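3.2 Color terms in the naming task

The participants of the second survey lived in two towns, Brovodum and Rosales. In both places people speak the same language, but the older speakers of Brovodum still use one word for blue and green together. We wanted to know if this habit is also present in younger speakers. In total we collected 1,835 answers, and 1,465 of them could be used for the analysis. The other answers were left out when the participant gave no color word or gave only the name of an object. 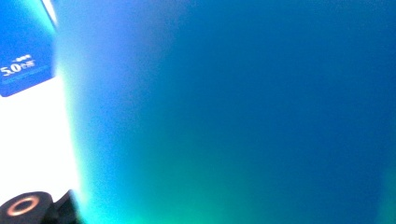 Figure 2. Royal blue passing into turquoise-green, without a sharp border.

The interviews were made in February, always in the morning, so that the daylight in the room was similar. Each participant sat near a window and named the colors aloud. The interviewer did not correct the answers and did not repeat them. For the transcription we followed the rules of Noonan's word list, with small changes for the Brovodum vowels.

The most difficult region was between blue and green. Here the speakers from Rosales used 11 different terms, and many of these were compounds such as "sea blue" or "grass blue". The speakers from Brovodum preferred the old single word, also when they knew the newer terms from school. We come back to this difference in Section 4, where the age of the speakers is considered.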